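The Walnut Weeks

For a short stretch of autumn, one small valley talks, eats and dreams about nuts. We went along with a bucket

The sound wakes you first. It starts a little before seven, a soft irregular knocking on the grass, and if you have slept with the window open (do, even if it is cold) you lie there trying to work out what it could be. Rain? Somebody at the gate? Then there is one good loud crack on the tin roof of the bike shed and you remember where you are. It is October in Rallach, and the walnuts are coming down.

I had wanted to see this for years. I grew up thinking of walnuts as something that came out at Christmas in a bowl with a nutcracker that pinched your fingers, slightly dusty, slightly bitter, eaten mostly by uncles. Then a friend brought me a paper bag of fresh ones, three weeks off the tree, and I ate the lot standing up in the kitchen with my coat on. They were sweet and milky and crisp, and the skin on the kernel peeled away like the skin on a broad bean. I have been a dreadful bore about walnuts ever since, so please forgive what follows.

Rallach sits at 235 metres, on a south-facing slope above a river that is more stones than water by the end of summer. The houses are built close together at the top and the orchards spread out below them, and from the church steps you look down on a great rumpled quilt of yellowing leaves. There is a bakery, a bar that is also the post office, and a shop that sells rope, seed and birthday cards. In most months you could walk through the whole place and meet two people and a dog. In the walnut weeks the lane is full of trailers by eight o'clock.

Under the trees

Agathe Pichon was already on her knees when I found her, in a pair of gardening trousers with the pads worn through, sweeping her hands through wet grass. She looks after 218 trees, most of them planted by her grandfather and a few a good deal older than that, with trunks so wide that two of us could not join hands round one. We tried.

"You look with your fingers," she told me. "Your eyes get bored after ten minutes. Your fingers don't."

She was quite right. At first I saw nothing but leaves, and then I saw one nut, and then I put my hand flat on the ground beside it and felt six more. Some had dropped clean out of their husks and lay there pale and damp. Others were still wrapped in the green, split down one side, and you had to roll them under your boot until the husk gave up. My bucket filled at a speed I found thrilling and Agathe found very funny.

A word about those husks. They stain! Everybody in the valley has brown hands from the start of the season to well into the winter, a deep tea colour that no soap will touch, and at the bar you can tell who has been picking and who has been sitting in the tractor. Gloves help for the first hour and then the juice soaks through. I wore a pair of bright yellow rubber ones and still went home with ten brown fingertips. A woman on the train moved her bag away from me.

Her trees are nearly all Aubert, the local variety, which has a long narrow nut with a thin shell and a kernel that comes out in two clean halves if you are patient. It is late to leaf in spring, and growers love it for that, as a May frost can finish off an early tree in a single night. It is also, Agathe says, a sulky tree. It gives a big crop, then thinks about it for a year, then gives a middling one. The best harvest she can remember came to 3841 kilos, and she had nuts drying in the barn, the attic, the hall and the spare bath.

Washing, drying, waiting

What I hadn't understood before I came is how much of the work happens once the picking is over. A fresh walnut is a living, wet thing and will go mouldy in a few days if you leave it in a sack. So the nuts are rinsed that same afternoon, in a big slatted drum that turns in a trough and makes a noise like a hailstorm in a saucepan factory, and then they have to be dried, slowly, with air moving all round them.

Large growers use heated bins with fans. Agathe's barn has racks, floor to rafters, and a row of shutters along each side that she opens and closes all day long according to the wind. She licks a finger and holds it up before deciding. I assumed this was for my benefit but I saw her do it again later when she thought she was alone.

The nuts are turned by hand every morning for three weeks or so. It is a lovely job. You push your spread fingers through them and they roll and clatter, and the smell that comes up is part wet leaf and part fresh bread, with something peppery on top of it. By the end they sound different, drier and higher. She tests them by cracking one and bending the papery wall between the two halves of the kernel. If it folds, they need longer. If it snaps, they are ready.

If you have a tree at home, or a neighbour with one and a generous nature, you can do all this on a small scale without any special kit. Pick up every day, before the squirrels do. Get the husks off quickly, scrub the shells in a bucket with a stiff brush, and throw out any that float with a hole in them. Then spread them one layer deep in anything wide and shallow that you can spare - oven racks, crate lids, an old tray from the back of the cupboard - and keep them somewhere airy and out of the sun. Stir them when you walk past. A warm kitchen is too warm. An unheated spare room with the window ajar is just right.
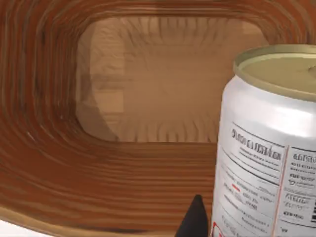
Wood with plenty of grain to it, the streaks following the walls round the corners.

The mill at the bottom of the hill

Not every nut is handsome enough to sell whole. The small ones, the cracked ones and the ones with dark kernels go down the hill to the Sastanen mill, and I went down with them, wedged in the trailer between two sacks with my knees round my ears.

Pascal Vasseur has run the mill for most of his life and talks about it the way other people talk about a difficult but brilliant horse. The stone is as tall as my shoulder and stands on its edge, rolling round and round a shallow stone bed, crushing the kernels to a thick brown paste. That takes twenty minutes. Then the paste is shovelled into an iron pan over a wood fire and stirred without stopping, and this is the part where he will not chat, or look up, or let anybody open the door.

"Too cold, no taste. Too hot, you have made floor polish," he said afterwards, wiping his forehead with his wrist.

He judges it by smell. There is a moment when the raw, grassy scent tips over into something like toast and hazelnut and warm biscuit, and off it comes, into the press, with a cloth folded over the top. Then a long lever, a lot of leaning, and nothing. More leaning. I was about to say something encouraging when a thread of gold ran out of the spout and into the can, and then it thickened and kept coming and the whole room smelled so good that I laughed out loud.

We made 42 litres that day. People wait their turn on a bench outside, and each family's nuts are pressed separately, so that you take home the oil of your own trees. They are fierce about this. I was given four different oils to taste on scraps of bread and told, very seriously, which was best, by four different people.

How to eat it all

Walnut oil doesn't like heat, so keep it away from the frying pan. Pour it over things at the last minute: boiled potatoes, bitter leaves, a bowl of white beans, grilled goat's cheese. It is wonderful on a ripe pear. It is even better on vanilla ice cream with a pinch of salt, and I know how that sounds, and I beg you to try it. Keep the bottle in the fridge and use it up by spring.

The nuts themselves go into everything. There is a flat cake with honey, cut in squares and eaten mid-morning with coffee. There is a garlicky paste for spreading on toast, pounded with parsley and a spoonful of the cooking water from the pasta. And there is Tritudness, which I had been hearing about since I arrived and took for a village until someone put a glass of it in my hand. It is a dark, sticky cordial made from green walnuts picked in June, when the shell is still soft enough to push a needle through, then steeped in red wine and sugar with orange peel and a clove or two. Every house has its own version. It tastes of Christmas and old libraries. Agathe's mother sips hers from an egg cup and says it is for her chest.

On my last evening we ate outdoors, in coats, at a long table in the yard with a brazier at each end. There was soup and there was cheese and there was a mountain of new walnuts in the middle with a handful of little hammers, and for the first ten minutes hardly a word was said, only tapping, all down the table.

I left early the next day with a bottle of oil rolled up in my jumper and eight kilos of nuts that I had sworn I wasn't going to buy. They are spread out in my spare room now, with the window open a crack. I stirred them this morning. They need another week.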